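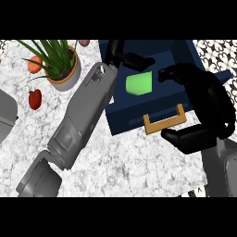 Cesholm 16 Countertop Sealer

Product group: Stone care / Sealers / Water-based
Maker: Pritberg
Pack size: 690 ml bottle
Item number: 294-16

Cesholm 16 is a water-based penetrating sealer for natural stone worktops. It soaks into the pores of the stone and slows the uptake of oil, wine, coffee and water. It does not form a film and does not change the gloss of a polished or honed surface.

Suitable surfaces
Marble, limestone, travertine, granite, slate. Cement-based grout between stone tiles can be treated in the same pass. Do not use on glazed tile, engineered quartz, laminate or any surface that has been waxed.

What it does not do
The sealer gives no protection against etching. Lemon juice, vinegar and acid descalers attack the calcium in marble and limestone and leave a dull mark whether or not the stone is sealed. Etch marks on polished marble have to be repolished. See Trarketti polishing powder under Related items.

Application
Wash the counter with a pH-neutral cleaner and let it dry overnight. Old stains should be drawn out with a poultice first, as the sealer will lock them in. Test on an offcut or in a corner behind an appliance.
Apply a thin, even coat with a lint-free cloth or short-nap pad. Leave for 4 minutes. Wipe off all excess with a clean, dry cloth before it hazes. Honed marble normally takes a second coat – wait one hour between coats. The surface can be used lightly the next morning. Keep flower pots, trays and wet cloths off it for two full days.

Resealing
Put a spoonful of water on the stone and wait ten minutes. If the stone turns darker under the water, reseal. Areas next to the sink and stove usually need it first.

Storage
Keep between 41 and 86 °F. Frozen product separates and cannot be recovered by shaking. Close the cap tightly after use.

Delivery
Ships from the Pavlović warehouse. No shipments in February to addresses with unheated drop-off points.

Related items
Cesholm neutral stone cleaner
Trarketti polishing powder, fine
Pritberg poultice paste for oil stains
Short-nap applicator pads, pack of 4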